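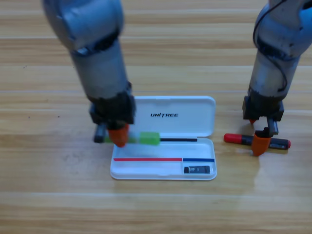
Wenceslao Lucero asks if it is really necessary to move both arms at the same time when we record the marker task, or if one arm can wait until the other is finished.

Lists > Drurnel > Teleoperation > Messages

Print this message | E-mail this message

Re: two hands or one hand at a time?

Hello all,

my answer is that both ways are good, but please do not mix them in one set. In November we had 201 recordings at Kurnside, and in 18 of them the person who was driving changed his mind in the middle. The policy learned to hesitate at the same point — it stops over the pencil case and does nothing.

On 21 September 2023 Wenceslao Lucero wrote:
> I drive the left arm well, but when I must look
> at the right gripper also, my left hand starts
> to drift. Can I put the green marker first and
> leave the red and black one for later?

Yes, you can. Keep the right arm still and high during this time, and start it only when the left fingers are open. I would also ask you to go down slower on the last part. If your hand drifts, let go of the pedal and take a rest, then begin a new recording. Do not repair the old one.

The Parsa leader arms have a small delay, I still have not found from where it comes. If somebody in Garkport has measured it, please write me.

Print this message | E-mail this message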